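Family Reunification Appeals in Datov: A Student Project Report
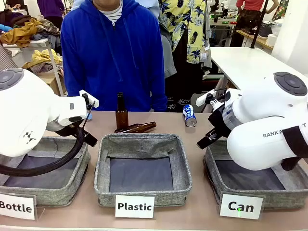 Page last changed: 20 December 2022

For our project we wanted to know why so many family applications in Datov are refused at first and later accepted on appeal. We read the published decisions of the Datov appeal office, which are 2,097 in total. From these, 336 concerned a husband or wife who lives abroad, and only these were used further.

The reading was slower than we planned. In July we had finished only the decisions up to the letter K, and two of us had marked the same case in different ways. We then agreed on a short list of 12 reasons for refusal and started again from the beginning.

The most frequent reason was missing proof of income. In many files the sponsor had sent a work contract but no pay slips. The second was housing, where the rental contract was in the name of a parent or a brother. Doubts about the marriage itself were less frequent than we expected.

We also visited the advice office Kallik, which helps applicants with their forms. The staff told us that the letter of refusal is often difficult to understand, and that people lose days of the appeal period while they look for a translation. We could not check this from the decisions, as they do not show when the letter was read.

One weak point of our work is that withdrawn appeals are not published. The comparison with Halilcombe is still open, and the tables for it will be added to the appendix.

This website uses cookies to improve your visit. Accept all | Settings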